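Sorting the Desk in One Afternoon: Paper, Prints and All the Small Stuff

I love a cleared desk. I love it more than a cleared kitchen, if I'm truthful, because the kitchen is a mess again by supper and a desk can stay good for weeks if you set it up right. Since the last page on pantry shelves brought in so many letters about paperwork, I spent most of April moving things around on mine and taking notes. These are the bits that worked for me, plus a few sent in by readers (thank you, keep them coming!).

Start with the floor, not the desk

Put an old sheet on the floor next to the desk and move everything down onto it. Everything – the cup of pens, the charger, the stack you've been meaning to look at. Then wipe the top with a damp cloth and a drop of dish soap, and go over it again with a dry one. If your desk has a cable hole, run a cotton swab around the rim while you're there. You'd be amazed what collects in that little ring.

Now only bring back what you used this past week. The rest waits on the sheet until you've found it a home. I give myself until bedtime, because after that somebody steps on it.

Paper goes up on its edge

A flat pile of paper is a pile you will only ever see the top of. Stand the same papers on edge and you can flip through them like records in a crate. This was the biggest change for me by far! I had a pile for the house, a pile for school, a pile for "later", and they all slid into one another every time I opened a window.

Stepped cardboard files are great for this. The slots climb toward the back, so a sheet in the last slot still shows its top edge over the ones in front. They weigh next to nothing, they fold flat if you move house, and you can write straight on the card. Put it at the back of the desk where your elbows can't reach it, and turn it at a bit of an angle so you can get at the slots from your chair.

Label by what you have to do with the paper. Mine say Pay, Answer, File and Keep Handy. Hatice Aydoğan wrote in to say hers are labeled with the names of her kids, which also makes good sense if most of your paper comes home in backpacks.

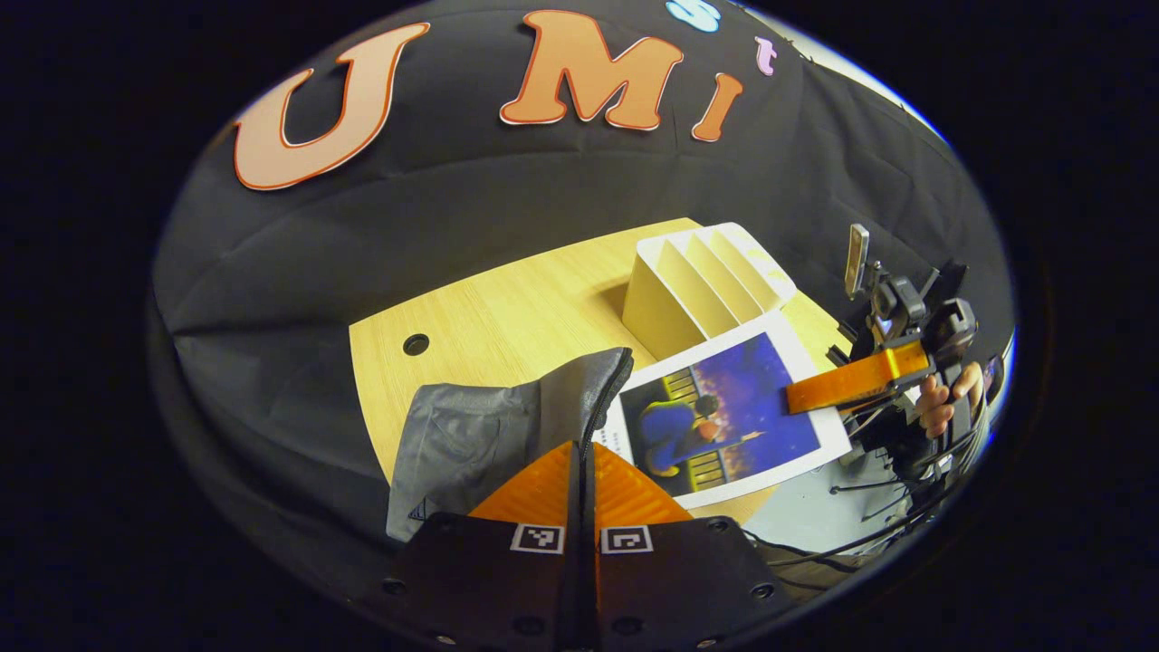

File at the back, print laid flat, zip pouch within easy reach.

One thing to watch with cardboard: it tips if you load the top slot first. Fill from the front. If it still wants to lean, tape a flat stone or an old deck of cards inside the bottom of the lowest slot. And keep it away from the watering can. I learned that with my first one, a Nevley I'd had for years, and it went soft as toast.

Prints and photographs

Loose prints are the hardest thing on any desk to put away, because you keep stopping to look at them. Let yourself! But set a kitchen timer for ten minutes and then get on with it.

Handle them by the white border if they have one. Lay them face up on a clean, dry top while you sort, one layer deep, and don't slide one across another. Anything you want to keep nice goes into an acid-free sleeve, and the sleeve can then go in the file like any other sheet. A wide border is handy here, too, as you can mount the print with paper corners and never put glue near the picture itself.

Rachid Filali asked whether it's all right to write on the back. Soft pencil, very light, close to the edge, and test it on a print you don't care about first. Some of the shiny papers won't take pencil at all. For those I write on the sleeve before the print goes in.

A zip pouch for the crumbs

By crumbs I mean the erasers, clips, stamps, spare keys and that one tiny screwdriver. A fabric pencil pouch with a zipper beats a drawer tray, in my book. You can pick the whole lot up at once and carry it to the kitchen table, and it squashes into whatever space is left over.

Gray hides pencil smudges very well. When the pouch gets grubby, empty it, turn it inside out, shake it over the trash and wash it by hand in cool water. Leave the zipper open while it dries. If the zipper sticks, rub the teeth with a candle stub or a plain graphite pencil and work it back and forth a few times.

Do not buy a bigger pouch. I did, a big Kumby with pockets, and it filled up with takeout menus inside a month.

A plain cloth behind the desk

If your desk faces a cluttered shelf or a tangle of wires, hang a length of dark fabric behind it. Black is wonderful for this, and it makes a good pinboard too: cut-out paper letters in orange, pink or pale blue really jump off it. Use pins with small heads and put them through the top of each letter so the bottoms hang free.

Wrinkles don't bother me, but if they bother you, hang the cloth in the bathroom during a hot shower and smooth it down with your hands afterward. A lint roller once in a while takes care of the dust.

From the mailbag

Sevim Demirtaş keeps a single envelope marked "Receipts" clipped to the side of her file and empties it on the first of the month.

Kittipong Kamolrat numbers his house papers in pencil and keeps the list taped inside a cupboard door. He's up to 703! I couldn't keep that up myself, but he says he can put his hand on the boiler manual in seconds.

Recep Toprak wants to know what to do with old notebooks. I tear out the pages I need, stand those in the file, and let the covers go. If anyone has a kinder method, please write, as I still have a whole box of them under the stairs.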